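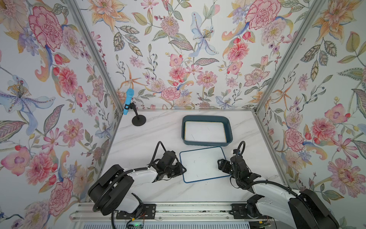
Photo: Lubis Robotics

The Arm That Stopped Listening

A worn cable and a missing check let a small robot close on its operator's hand. The workshop that runs it has changed how it works.

The arm was supposed to let go of the whiteboard. It had been picking up and setting down small whiteboards all morning, and Feven Gidey had stopped paying much attention to it. She was watching the left arm, which had been slow to respond since she started. When the right gripper stayed shut, she reached in to free the board with her fingers.

The gripper opened for a moment. Then it closed on her hand.

"It didn't break anything," Gidey says. "It's a small machine. But it held on, and it was still trying to close. I couldn't reach the power switch with the other hand because the switch was on the far side of the table."

A coworker heard her shout and pulled the plug. Gidey had two bruised fingers and a cut across a knuckle. She was back at work the same afternoon, filling in a form that Lubis Robotics had never needed before.

Lubis rents the upper floor of a former print shop in Grudbridge. The company trains tabletop robot arms to do small two-handed jobs: lifting a tray, turning over a card, passing an object from one side to the other. An operator guides the arms through a task many times while cameras record what happens, and the recordings are used to teach the arms to do the task without help. The work is repetitive and the arms are light. People who visit tend to compare them to desk lamps.

That comparison is part of the problem, according to Yeshi Woldegiorgis, the safety engineer who was brought in from Castville to look at the incident. She has spent most of her career around much larger machines, in plants where a person can't get near a moving arm without opening a gate that shuts it down.

"With a big robot, everyone is scared of it from the first day," Woldegiorgis says. "You don't have to persuade them. With these, people put their hands in all the time. They straighten the object, they pick a crumb off the table, they push a cable out of the way. Nobody at Lubis was being reckless. They were treating it the way it looked."

A bad connection

Each arm at Lubis is a chain of motors. The motors are wired one after another, and every motor reports its position back to a control board several times in the space of an eye blink. The computer compares where each joint is with where it should be and sends a correction. As long as the reports keep coming, the system works well.

The cable that serves the wrist and gripper has to bend every time the arm moves. On the two-arm stations it runs through black corrugated tubing that stands up from the wrist in a loop, leaving slack so the joint can turn. Woldegiorgis asked to see the tubing from the right arm and had it opened up. Near the wrist end, one of the conductors had worked almost all the way through its insulation and was breaking contact when the wrist rolled to one side.

That explained why the gripper froze. It didn't explain why it closed again.

The answer was in the software. When a motor failed to report, the control program filled the gap with the last position it had received. This had been added early in the company's life as a convenience. Short dropouts were common then, and the operators were tired of having a session stop over a single missed message. With the patch in place, the arm rode over the gap and carried on.

On the morning Gidey was hurt, the gap was much longer than a single message. The computer believed the gripper was open when it was closed. Gidey, working the hand controls, had squeezed and released a few times to try to wake it up. Those commands were waiting in a queue. When she pushed on the gripper to free the board, the wrist shifted, the broken conductor touched again, and the motor received the backlog all at once. It opened, as the first command told it to, and then it closed, as the next one told it to.

"I moved the wire back into place with my own hand," Gidey says. "That's the part I think about."

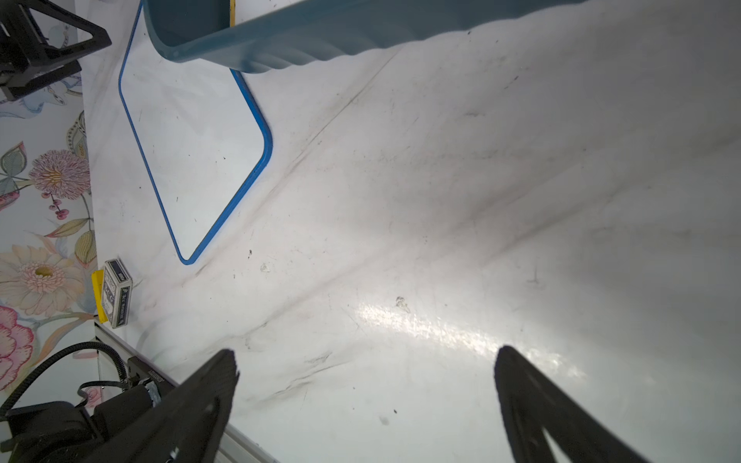
There was a third fault, and Woldegiorgis considers it the most serious. The gripper motor has a limit on how hard it can pull, set by a number stored in the motor itself. The usual setting at Lubis is low. The right gripper had been replaced in January after a gear stripped, and the new motor had gone in with its factory setting, which allows far more force. No one had changed it. The repair log says "swapped, tested OK," and the test consisted of opening and closing the gripper on nothing.

Any one of these would have been a nuisance. A loose wire stops a session. A stale position makes a clumsy grasp. A strong gripper might crack a plastic cup. It took all of them together to hurt someone, and all of them had been sitting in the station for weeks.

What the logs showed

The control computer keeps a record of every message it sends and receives. Lubis had months of these files and had never had a reason to read them. Woldegiorgis asked for the ones from the right arm and spent two days going through them in the company's kitchen.

She found the dropouts without much trouble. They began soon after the January repair and grew longer over time. The pattern followed the task. On jobs where the wrist stayed level, there were hardly any. On jobs that needed it to roll, such as lifting a board by its edge, they came in clusters. The patch had hidden every one of them from the person at the controls.

Operators had noticed something all the same. Several had written in their session notes that the right side felt "sticky" or "lazy." One had written that it helped to wiggle the wrist. The notes went into a folder with the recordings and were used to decide which attempts should be thrown out. They were never passed to the person who looked after the hardware.

"The information was there, in plain words," Woldegiorgis says. "The trouble is that it was filed as a comment about the data. It should have been filed as a complaint about the machine."

She is careful about how much blame to put on the cable. Cables in moving joints wear out, she says, and anyone running arms like these should expect it. In her report she spends half a page on the wire and the rest on what the system did after the wire failed.

The changes

The patch was the first thing to go. If a motor misses its reports now, the arm stops taking commands, any waiting commands are thrown away, and the operator has to clear the fault and start over from a resting position. Gidey says this was annoying for a while. On the first morning the left arm stopped so often that she gave up before lunch. It had a worn cable as well. That was the slowness she had been watching.

The power switch has been joined by a stop button on each side of the operator's seat, where either hand can reach one. There is also a foot pedal, which must be held down for the arms to move at all. Some of the operators dislike the pedal. It makes long sessions harder on the ankle, and Lubis has been trying out different ones.

Motor settings are checked by the computer at startup and compared with a saved list. If a force limit is too high, the station won't start. The check takes a few seconds and was written in an afternoon.

Reaching in is still allowed, since objects fall over and boards slide out of place. The rule is that the foot comes off the pedal first. Woldegiorgis had wanted a light curtain across the front of each station, a row of beams that cuts the power if a hand breaks it. Lubis priced it and said no, at least for now. The two sides still disagree about this, and her report says so.

Cables are now replaced on a schedule. The company settled on the interval by looking at how long the failed ones had lasted and cutting that time in half. The old lengths go into a box by the door, marked with the station and the arm they came from, and Woldegiorgis has asked for a few of them to take apart.

Lubis has also sent its report to Juterura, a mailing list where small robot workshops trade parts and advice. Gidey wrote most of the message herself. She included the session notes, the log excerpts and a picture of her hand. Three other workshops wrote back to say they had the same kind of patch in their own software, and two of those had taken it out by the end of the week. The other said it was thinking about it.

Gidey still runs the whiteboard task. The recordings made before the accident had to be set aside, because any position logged during a dropout was wrong and there was no quick way to tell the good attempts from the bad ones. She is making them again from the start. She keeps her foot flat on the floor whenever she reaches across the table, and she has moved her chair closer to the button on the right.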